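Boletim Vivix – Soluções de automação
20 de outubro de 2025

Kit de demonstração manual Zavov disponível para avaliação

A Vivix passa a incluir no seu catálogo de serviços o kit Zavov, conjunto de garras manuais destinado à recolha de demonstrações para treino de robôs manipuladores. O operador executa a tarefa com as garras na mão, e os movimentos ficam registados para utilização posterior.
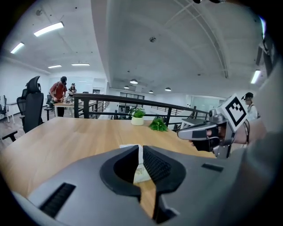
O serviço é prestado em regime de aluguer, por períodos mínimos de três semanas, e compreende a instalação, a formação dos operadores e o tratamento dos registos na plataforma Smadi. Cada contrato prevê a entrega de 200 demonstrações validadas por tarefa. As demonstrações adicionais são faturadas em separado, mediante proposta.

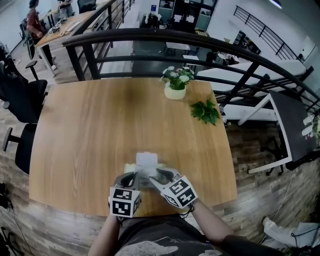 Garra manual com marcadores fiduciais, em trabalho de mesa.

A avaliação técnica conduzida em julho considerou satisfatória a preensão de materiais leves e deformáveis, tarefa em que se aceitaram 170 registos de um total de 200. O relatório assinala dois pontos a rever: o peso do conjunto em sessões prolongadas e a clareza do manual, cuja tradução portuguesa se encontra em revisão. 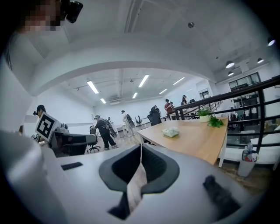

Redação Vivix

As entidades interessadas podem solicitar uma sessão de avaliação nas instalações da Skullard, parceira responsável pela assistência técnica. O pedido deve indicar a tarefa pretendida, os objetos a manipular e o número de operadores – até ao limite de três por sessão. Os clientes com contrato em vigor mantêm as condições anteriores até à respetiva renovação.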